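Nastholm House Guest Accommodation
Frequently asked questions
Last updated Feb 8, 2021

Booking and payment

How do I reserve a room?
Reservations may be made through the booking form or by telephone with the Stotby office. A booking is confirmed once the deposit has been received and a reference number has been issued. Please quote this number in all correspondence.

How much is the deposit?
The deposit is £45 per room, whatever the length of the stay. It is taken off the final bill. Group bookings of more than seven rooms are handled under a separate agreement and should be made in writing.

May I cancel or change my dates?
Cancellations received seven days or more before arrival are refunded in full. After that point the deposit is kept. Dates may be changed once without charge, subject to rooms being free. Second and later changes are treated as new bookings.

Are the January rates still in force?
No. The January rates applied to stays completed by the end of that month. Current rates are shown on the booking form before payment is requested.

Arrival and departure

When may I arrive?
Rooms are ready from 3 pm. Guests who arrive earlier may leave luggage at reception. The front door is locked at 11 pm, and a door code is sent to guests who have told us that they will be late.

When must I leave the room?
Rooms must be vacated by 10.30 am on the day of departure. Keys should be handed in at the desk or placed in the box beside it. A charge of £125 is made for a lost master key to the Hadton Wing flats, as the locks there must be changed. Ordinary room keys are replaced at cost.

How do I reach the house without a car?
The 207 bus runs from Stotby station and stops at the foot of the drive. The last service leaves the station in the early evening, and guests are advised to check the timetable before travelling. Taxis can be booked through reception.

Is parking provided?
Parking is free for residents in the lower yard. Spaces cannot be reserved. The upper yard is kept clear for deliveries and for holders of a blue badge.

Meals

Is breakfast included?
Breakfast is included in all rates except those for the Hadton Wing, where each flat has its own kitchen. Special diets can be met if notice is given at the time of booking.

Rooms, bedding and laundry

How often is bed linen changed?
Linen is changed between guests and every fourth day during a longer stay. Towels are changed on request. Guests who do not wish staff to enter the room should hang the card on the outer door handle.

What bedding is supplied?
Double beds are made up with a duvet and pillows. Blankets may be requested in place of a duvet. Non-feather bedding is held for guests with allergies, and we ask for two days' notice. Washing of all linen is carried out under contract by Nowicki Laundry. 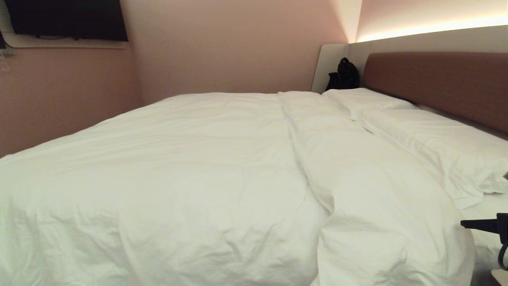 One guest wrote to ask whether the duvets could be changed for a lighter weight in summer, having found the standard one too warm for an upstairs room in June. Lighter duvets are available from May to September and may be requested at reception or noted on the booking form. There is no charge.

May I bring my own bedding?
Yes. Please tell reception on arrival so that house linen can be removed and stored. Electric blankets are not allowed in any room.

Comments and complaints

Whom should I contact if something is wrong?
Please speak to reception in the first instance. Matters that cannot be settled during the stay should be put in writing to the Stotby office, giving the booking reference and the dates of the visit.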